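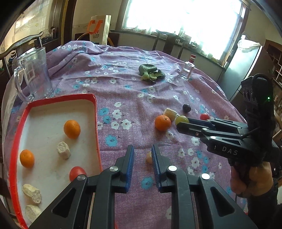 Nahuel Urrutia wrote back after the last round to ask whether small round fruit really needs its own line on the sheet, or whether it could go in with "cut produce" and save everyone a minute. I thought about it over a long cup of coffee, and I'm keeping the line. A whole grape and a chunk of corn cob are very different things to hand to a three-year-old, and I'd like us to stop and think about each of them.

Nulldale Shared Kitchen
Table and produce check, October, before the family lunch

1. Fruit and vegetables rinsed under running water before they go on the table
Done. Everything went through the colander, mandarins included. I know people say the peel comes off anyway, but little hands go from peel to mouth without stopping in between, so please keep doing it!

2. Small round items (grapes, cherry tomatoes) cut lengthwise for under-fives
To do at serving time. Quarters for the grapes, please, and the same for the cherry tomatoes. Plums get halved and the pit goes straight into the compost pail - I found one under a chair cushion in the spring and it had been there a good while.

3. Corn cob pieces
OK. Short pieces are much easier for children to hold than a whole ear. Look over the cut ends for loose bits of husk or silk, and let them cool properly once they're cooked.

4. Leafy greens
Needs another look. Bok choy hides its grit right down at the base, so pull the leaves apart and rinse them one by one. I did two heads last time and was quite surprised at what was left in the sink.

5. Tablecloth lies flat, no long overhang
Fair. The lavender one with the little flowers is everybody's favorite (mine too), but it does wrinkle, and a glass set down on a fold will tip. Smooth it out from the middle before anything heavy goes on. The Vutwood clips are in the second drawer and they hold it nicely.

6. Glass pitcher and bottles
OK, with a reminder. Pitcher well back from the edge, filled no more than halfway, and an adult pours. Caps stay on bottles until somebody wants one.

7. Trays
OK. No chips along the rim. The Pekitz scrub pads are too rough for them, so use the soft sponge.

8. Chairs and walkway
Chairs pushed in, bags off the floor on the door side. We need a clear path to the refrigerator with a hot dish in both hands.

9. Refrigerator temperature
38 degrees at 9 in the morning, which is just where we want it. The Yordanov thermometer lives on the middle shelf - please don't move it to the door, the reading jumps.

Still open: item 2 and item 4. Initial next to each one when it's done and leave the sheet on the clipboard for me.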